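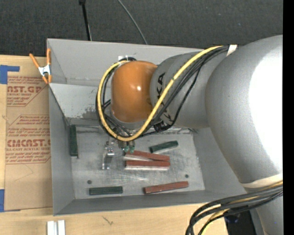

Colleen Lapointe got the call about her mother's house on the last warm day of September. The buyer wanted it empty in 10 days. She drove up to Campbell that night and slept on the couch in her coat. In the morning she cleared the kitchen drawers onto the light wooden table and set an open gray bin on it for the things she would keep. By noon the bin held six long blocks, three green and three red.

Her cousin Leif came at one with the truck.

"What about the piano?" he said.

"Karine wants it."

"Karine lives on the third floor."

"She knows where she lives."

They carried out the beds and the dresser. Leif found an envelope taped under the bottom drawer with 700 dollars in it and a note in her mother's handwriting. The note said "roof."

Colleen went out on the lawn and looked at the roof. It had been leaking over the back bedroom for 30 years. Her mother had kept a pot there and emptied it when it rained.

"You could split it," Leif said. "You and Karine."

"I could."

She put the envelope in her coat and went back upstairs. The pot was still in the back bedroom. She brought it down, rinsed it in the sink, and asked Leif if he wanted soup before they started on the garage.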